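Call for participants: sleep timing and hot drink habits in rotating shift workers

Reference: Joncombe 623
Status: Open
Posted: 14 Jul 2026

Adults who work rotating shifts are invited to take part in a 10-week home-based study of caffeine timing and sleep.

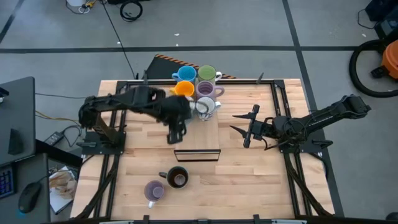
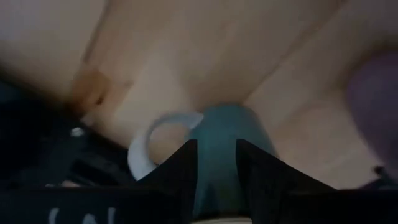 Mugs on a wooden tabletop.

Joncombe Sleep and Shift Work Group

Purpose of the study

The Joncombe study measures how the time of the last caffeinated drink before a main sleep period relates to the length of that sleep and the number of times it is broken. Most earlier work in this area was done with day workers in a sleep laboratory. Rotating shift workers sleep at changing hours, often in daylight and in a shared household, and laboratory figures are a poor guide to what happens at home. All measurements in this study are taken at the participant's own residence.

No drug or supplement is given. Participants are not asked to drink more caffeine than they normally do. During weeks four to seven they will be asked to move their last caffeinated drink to a set time before sleep. The set time is allocated by computer and cannot be chosen or exchanged.

Who can take part

You may apply if you:
are aged 18 to 60
have worked a rotating roster, including night shifts, for at least six months
drink tea or coffee on most working days
expect to stay on the same roster until the end of your participation
can read and complete a short diary in English

You cannot take part if you:
have a diagnosed sleep disorder, treated or untreated
are pregnant or breastfeeding
take prescribed sleeping tablets or stimulant medication
have been told by a doctor to limit caffeine
share a household with a person already enrolled

Smokers may apply. Applicants with a second job should list the hours of both jobs on the form. On-call work counts as a rotating roster only if call-outs occur in most weeks.

What is involved

Week one is a baseline week. You will wear a wrist activity monitor (Rolow, standard strap) day and night and complete the drink and sleep diary. The monitor can stay on in the shower but must come off for swimming. Charge it every third day while you are awake, and write the time off and the time back on in the diary.

Weeks two and three continue the baseline with the diary only.

Weeks four to seven are the timing period. The monitor is worn throughout. You will receive one text message before each planned sleep, based on the roster you send us. Roster changes should be reported through the Ilo diary app as soon as they are known. A paper diary is available on request and must be posted back weekly in the prepaid envelopes.

Weeks eight to ten are a return to normal habits. The monitor is worn in the last week only.

There are two appointments, one at the start and one at the end. The first takes 90 minutes and covers consent, height and weight, a reaction time test and fitting of the monitor. The second takes 45 minutes. Neither appointment should be booked within eight hours of the end of a night shift. No blood is taken. A saliva sample is collected at both appointments.

Diary entries

Each caffeinated drink is recorded with the time finished, the type and the size. Size is entered as small, medium or large using the card supplied. Use the same cup or mug at home where possible. Decaffeinated drinks, chocolate and cola are entered on the second page. Energy drinks are recorded by the volume on the can. Entries made more than 24 hours late are accepted but are marked as late in the analysis.

Payment

Participants who complete all 10 weeks receive $623, paid by bank transfer in two parts: the first after week three and the balance after the final appointment. Participants who withdraw are paid for the weeks completed. Parking is reimbursed on presentation of a receipt. Fuel is not reimbursed.

Privacy and withdrawal

Diary and monitor records are stored under a participant number, separately from names and contact details. Your employer will not be told that you have applied or taken part. You may withdraw at any time without giving a reason. Records collected before withdrawal are kept unless you ask in writing for them to be deleted.

How to apply

Complete the eligibility form at the front desk, Maruyama Building, Room 3086, or request a copy by telephone on extension 3000. Attach your current roster. Applications without a roster will be returned. Eligible applicants will be offered a first appointment in order of receipt. Enrolment closes at the end of March or when all places are filled.

Questions about eligibility and appointments: Yuzuki Minami, study coordinator
Questions about the study design: Maeve Coughlan, principal investigator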